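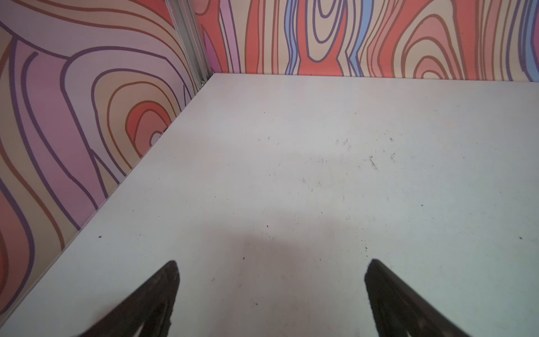

Progress report: Teaching by Demonstration, second period
Prepared for the Mersha fund
04/05/2018

Summary

The work is on schedule in two of its three parts. Remote-control demonstrations are being recorded daily at the Tultus bench, and the first trained model runs on the arm. The hand-guided part is behind by eight working days, for reasons given under Delays. We are not asking for a change to the budget.

Work done in this period

The plan called for 1,500 recorded demonstrations by the end of the period. We have 1,646. Of these, 500 were made by hand guiding, where the operator holds the arm and moves it through the task. The rest were made by remote control, with the operator seated away from the bench and working from the wrist camera and one overhead view.

All demonstrations start with the gripper open over the white tabletop and nothing between the fingers. The two dark fingertips stay in the wrist view during the approach, and operators use the gap between them to line up on a part. New operators took longer to get used to this than we had planned for. We now give each of them a practice session that is not recorded.

The wood-grain print panels went up on the walls of the work cell early in the period. The earlier plain walls gave the model very little to go on when the wrist camera was tilted, and we wanted a busy background in the training data from the start. The panels will be changed for a second pattern in June so that we can test how much the model depends on them.

Data quality

We threw out 19 recordings on review. Most had a gap in the joint data. A few were stopped early by the operator and had been saved by mistake. They are not in the total given above.

Two matters are still open. The gripper casts a soft gray shadow on the table, darkest just above the gap between the fingertips, and small dark parts are harder to pick out there. We will try a second light at a lower angle. The tabletop also has specks, scuffs and a short dark streak right of center. We have decided to leave the marks as they are for the current set, so that the surface does not change halfway through, and to fit a new top before the next one.

Delays

Hand guiding stopped when the Pamex force sensor gave unstable readings and had to be sent back. Its replacement is fitted and checked. Remote-control work went on in the meantime.

Next period

– Finish the remaining hand-guided demonstrations
– Train on both sets together and compare with each set alone
– Repeat the pick-and-place test with the second wall pattern
– Send Novel the recording format notes they asked for

Spending is in the attached sheet. The only item over its line is operator hours – this is covered by the amount saved on travel.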